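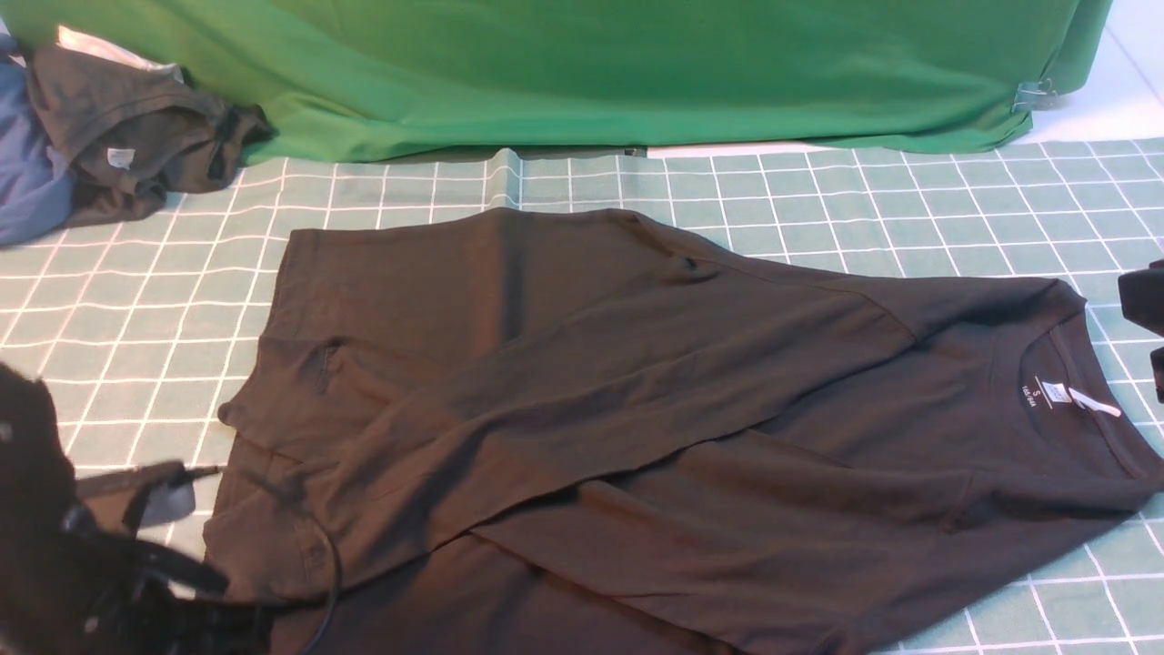
I'd Pay for the Slow Laundry Robot

I hate folding. I've hated it since I was nine and my mother paid me in quarters for every stack of towels. So when Wudow started taking deposits for its two-armed folding kit, a bunch of you wrote to ask whether I'd lost my mind for wanting one. Maybe! But let me make my case.

First, the price. The base kit is $1,000, and the monthly plan that keeps the software current is extra (boo). You get the pair of arms, the grippers, a grid mat and a clamp set for your own table. Sowerby's rival kit is $700, but it only does towels and pillowcases, and towels were never my problem. Shirts are my problem. Long sleeves especially, because a sleeve has to go back across the body and stay there while you deal with the other one, and a soft brown tee will slump into a lump the second you look away.

My friend Rodrigo Aguirre thinks this is all silly. He can fold a T-shirt in the time it takes me to find the neck, and he timed the kit at 170 seconds for one shirt at the Tandton home show. "You could have done six," he told me. Sure, I could have. I wouldn't have, though. I'd have left them on the chair until Thanksgiving.
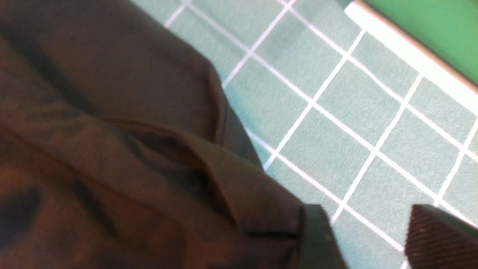 And that's what bugs me about most of the reviews I've read. They all race the thing against a person who is standing there, awake and willing to fold. My house doesn't have that person in it after eight at night. If a pair of grippers wants to spend the whole evening fussing with one hem while I watch TV, go right ahead, I'm not in a hurry.

What I do want is a better deal on the plan. Paying every month so that something I already bought can keep folding sleeves feels lousy, and I'd like Wudow to offer a flat price for people who don't care about new features. I'd also like spare finger pads in the box. Give me those 2 things and they can have my deposit tonight.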